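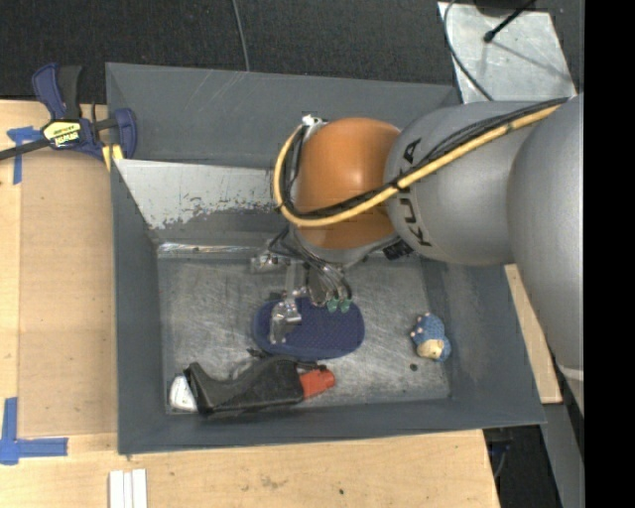

## 4. Setting up the Orura water softener

The box says the Orura is ready in 15 minutes. Allow an evening. The times below are mine, and so are the doubts.

1. Shut off the main water valve and open the lowest faucet in the house until it stops running.
2. Fit the bypass valve to the back of the tank, arrow pointing toward the house. Hand-tight, then a quarter turn.
3. Connect the drain hose and run it to a floor drain or standpipe. Leave an air gap of two inches.
4. Pour in salt to the lower line. The maker would like you to buy Denora pellets. I have used plain store-brand pellets for two seasons and can't tell the difference.
5. Plug in the control head and hold SET until the clock blinks.
6. Enter your water hardness in grains. Test it yourself – the "regional default" of 9 was badly off at my address, where the strip read 15.
7. Open the main valve slowly, with the bypass still closed to the tank. Check every joint, then turn the bypass to SERVICE.

**Caution:** Do not use thread sealant on the plastic fittings. The Gittins adapter kit includes a tube of it anyway.

**Note:** Code 481 on the display means the motor has lost its place. The official booklet suggests a service call. Try unplugging the unit for seven minutes first.

**Note:** "Eco" mode is said to save salt. Cadi Rosser logged hers from October through the winter and found no savings worth writing down. Leave it off until you have a month of normal use to compare it with.

Run one manual rinse before drinking the water. For the Drerkholm prefilter, see section 5.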